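4.2 A bin goes missing

The Warkotell policy was trained on first-person recordings of household chores, among them carrying a lined wastebasket with both hands. In 800 test episodes the arm fault we feared never came up. Grip loss did, 300 times, mostly with the bag folded over the rim, where the gripper took hold of the plastic and left the bin to its own plans.

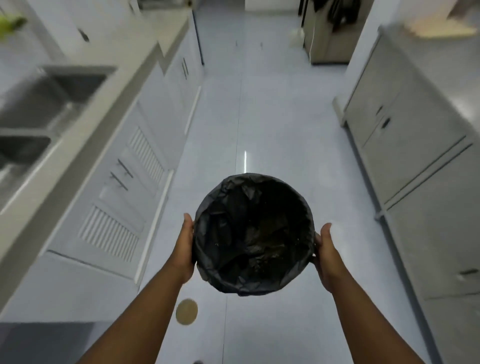

4.3 What the policy thought it held

Borghild Sandberg went back to the demonstrations. People put their fingers over the rim, bag and all, and squeeze until they feel the hard edge.
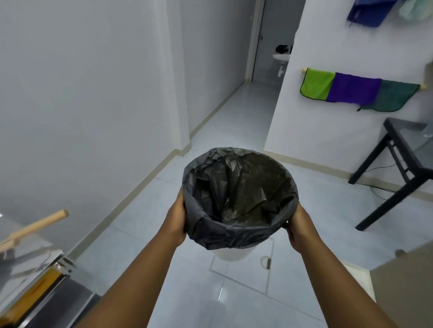
Our gripper had no such feeling. It closed on crumpled film, reported a firm hold and drove off, pleased with itself. The safety stop watched motor current only, and so saw nothing wrong until Tuesday, when a dropped bin jammed a wheel.
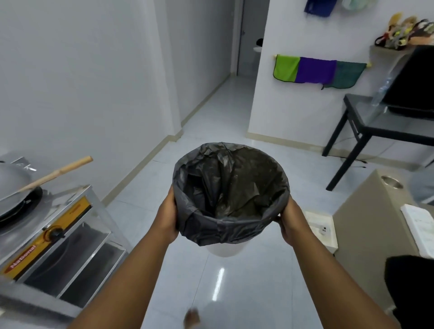

Figure 2. Two-handed carry of a lined bin, from the demonstrations.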